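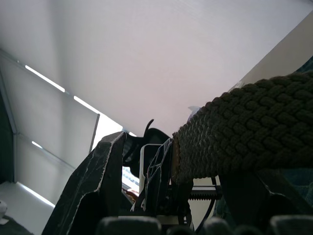
Wrist camera policy drops soft items when the gripper points at the ceiling
Robot Learning Help > Manipulation
Asked 2018-03-13 · 3 replies

Gikholm
I'm trying to reproduce a result from a class handout on grasp checking. The method takes the wrist camera picture after the fingers close, crops it to the area between and just past the fingertips, and trains a small network to say "held" or "not held". The handout gets 90 percent on boxes and cups. I'm using belts, straps and cloth.

With the gripper facing down at the table I get close to the same number. When the arm turns the wrist so the camera looks up, it falls apart. A braided belt held by its leather tab gets marked "not held" most of the time. Behind it there is a pale ceiling and a window with roller blinds, and daylight comes through the gaps in thin strips. I have 30 grasps per item, all labeled by hand.

Is this a lighting problem, or is the method wrong for long items? I can't move the arm to another room.

Jouko Kallio
Probably both, but start with the background. Your training pictures are mostly of the table, so the network has learned what the table looks like around an object. Turn the wrist up and everything behind the fingers is new to it. Bright strips next to black fingers will also push the exposure around if you left it on automatic.

What I would do, in this order:

Lock exposure and white balance. Pick the value with the wrist up, then check that the table view is still usable.

Record empty closes in the upward pose. If all your "not held" cases were taken facing down, the labels and the pose are mixed together and the score means very little.

Split train and test by item. With 30 grasps of the same belt on both sides of the split, you are mostly testing memory.

On long items - the crop is a real issue. A belt gripped at the end leaves most of itself off to one side, and a tight crop keeps only the tab. Widen it on both sides and retrain before you change anything else. I went from a tight crop to a wide one on webbing straps and misses dropped from 14 to a handful on the same test set.

Sondico
just close the blinds all the way

Yuen
Closing the blinds will help until the sun moves. I'd also log finger width along with the picture. A leather tab has some thickness, so the fingers should stop a little short of fully closed. Thin cloth won't show up that way, so keep the camera for those. Also check that your labels mean "held now" and not "held until the end of the lift". I mixed those up in October and had to relabel everything.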